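August, past ten at night

Back from the Trendix open day at Kirnen and still buzzing! We queued 50 minutes and I'd have happily queued twice that. They let us in four at a time to see the kitchen simulation on the big screen.

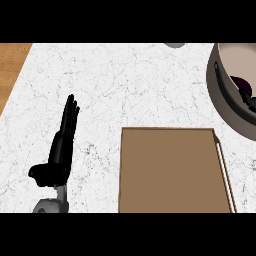
p. 80

I loved the black hand, held straight up over the marble with its fingers together — so like a person's. The flat brown tray and the big grey pot were on the worktop too. I asked far too many questions and got a proper answer to every one. Must go again next year.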